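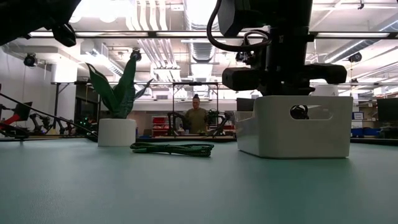
Carkon 体育场的夏季音乐会把接驳车改成了预约制，我把两个方向都坐了一遍，记几条数据和问题。

线路共 2 条。A 线从 Umance 停车场发车，B 线从 Siddiqui 广场发车，终点都是体育场北门外的临时站台。Umance 停车场公布的车位是 1267 个，当晚开放时间为 16:00，停车免费，但入场需要出示接驳预约码。没有预约码的车辆会被引导到旁边的收费区，价格另计。

去程发车间隔标称 12 分钟。我在 A 线站台待了四十多分钟，实际间隔最短 9 分钟，最长 17 分钟。最长的那次是因为轮椅乘客上车后固定装置没有锁到位，司机重新操作了一遍。这个时间不该省，问题在于时刻表没有留余量，后面两班跟着一起晚。

回程采用满员即走。散场后前半小时运力约 360 人，排队区按线路分成左右两列，地面有箭头，但 B 线的指示牌立在队尾，从北门出来的人先看到的是 A 线。Evie Dobson 和我同行，她要去 Siddiqui 广场，在 A 线队伍里站了十分钟才换过去。牌子前移二十米就能解决。

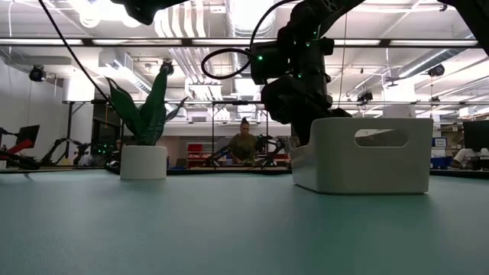
白色收纳箱与盆栽，同在一张桌面上。

预约系统由 Vurnemero 提供。一个账号可以登记多名乘客，但每人生成一个单独的码，不能合并扫描。四口之家要逐个翻页，上车速度明显变慢。另外，改签只能在发车前两小时操作，页面上没写，点进去才弹提示。

关于末班车，官网写的是“演出结束后 90 分钟”，站台告示写的是 23:45。演出如果延时，两者就对不上。我发邮件问过，客服 Pauline Mellor 回复说以官网为准，告示会更换。四月那场测试活动用的也是同一块告示，估计是直接沿用了。

行李限制：背包可以带上车，折叠椅要放下层行李舱，而行李舱只有去程打开。带椅子的人回程得抱着坐。

下一场我打算改坐 B 线去程，主要想看河堤路那段公交专用道在傍晚是否真的启用。A 线不走那里，没有可比的数据。

分类：出行记录 / 公共交通 / 活动接驳

本站使用 Cookie 保存阅读设置。继续浏览即表示同意。［知道了］

联系博主 | 版权所有，转载请注明出处 | 返回顶部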